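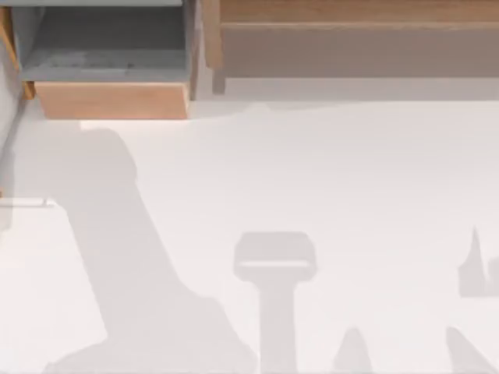 Open drawer, simulated tabletop.

I spent most of October with the three Wuvia tapes, and I now have a working order for the tracks, a list of what the samples are, and one correction to something I posted here earlier in the year. This post covers all three. If you only want the correction, skip to the part on the second tape.

For readers who came in recently: Wuvia was a hip-hop group from Pesow that recorded on cassette and, as far as I can establish, never on anything else. The tapes were sold by hand at shows and at one record stall near the bus station. The lyrics are in the local dialect with English in the hooks, and most of them deal with rent, the port closing, and the police. I own a copy of each tape. Two are first-generation dubs from the label, Wastisov, and the other is a home copy of unknown parentage with the last minute of side B missing.

Equipment and transfer

I used the same two-head deck as before, with new belts and the azimuth set separately for each tape. This matters more than usual here. The Wastisov dubs were made on a machine whose record head was tilted, and if you play them on a correctly aligned deck the hi-hats go dull and the vocals pull slightly to the left. I adjusted by ear with the output summed to mono until the top end came up, then noted the screw position. The home copy has a different tilt again, so it was made on another machine.

Noise reduction was off for all transfers. The cards inside the cases say it was used, but playing the tapes back with it on makes the kick drum pump in a way that I don't think anyone intended. My guess is that the cards were a standard stock and the box was printed already ticked.

Speed is the harder problem. The first tape runs fast by 3 percent if you trust the organ sample on the opening track, which comes from a record I own and can measure. The second tape has no sample I can pin down to that degree. I left it alone. I would rather have a wrong pitch that is on the tape than a wrong pitch that I put there.

The first tape

Side A is the one people know, if they know any of it. The beats are built from loops of one or two bars, short enough that I suspect the sampler had very little memory. You can hear the loop point click on the second track, and on the fourth there is a gap before each downbeat where the sample ran out and they let it. The rapping is steady and close to speech. There are two voices, one low and one that goes up at the end of lines, and they trade every four bars with almost no overlap.

The running order on the card doesn't match the tape. The card puts the song about the port third. It is last on side B, after a long stretch of hiss that makes the side sound finished. I had owned the tape for two years before I let it run that far. If you have a copy, let it run.

The second tape, and the correction

I wrote in the spring that the long instrumental on side B was built on a film score. It isn't. A reader sent me a transfer of a dance band single on the Benítez label, and the match is exact, down to a scratch in the brass part that must be in the pressing, as it is on the reader's disc and in the loop too. The single runs at 100 beats per minute and the loop is slower than that, so it was pitched down, and the strings I thought I was hearing are trombones. I have fixed the older post and left the original wording underneath.

The rest of the tape is the angriest of the three. The song that most people would call the single has a verse listing the streets cleared for the new road, in order, from the river up. I checked it against an old map. The order is right, with one street missing that I assume didn't fit the meter. There is a live recording right after it from a hall with a bad PA, and the crowd joins in on the street names, so the verse was known by then.

I have not been able to date the live track. The announcer mentions the price of a tram ticket, 39, and I have asked in two places when that fare was in force. No answer yet.

The third tape

The home copy. The sound is poor and there is another recording faintly audible beneath it, something with accordion, where the tape was not fully erased. The rapping has changed. The higher voice does nearly everything, and the lines are longer and run across the bar. The low voice appears on two tracks only, and on one of these it sounds like it was taken from an older session, because the room is different.

The production is better. Someone had gotten hold of a drum machine – an actual kit of sounds, in place of chopped loops – and the bass is played by hand. I like this tape less than the other two, although I understand why the small number of people who write about the group rank it first. It is the only one where the words are easy to follow.

I am still looking for the last minute of side B. If you have a copy from Wastisov with the gray spine, I would be glad of a transfer in any format, unprocessed. Please don't normalize it. If you also have the card, a scan of the inside fold would help, since the one in my case belongs to a different release.

Track lists

I have updated the page with the order as it is on tape, with the card order beside it. Timings are from my transfers and carry the speed error described above for the first tape. I have not translated the titles where the dialect word has more than one meaning. The sample list is on the same page, with a question mark next to anything that I have matched only by ear.

Next up is the Pesow radio session, provided the reel can be played. It smells of vinegar and I have not threaded it yet.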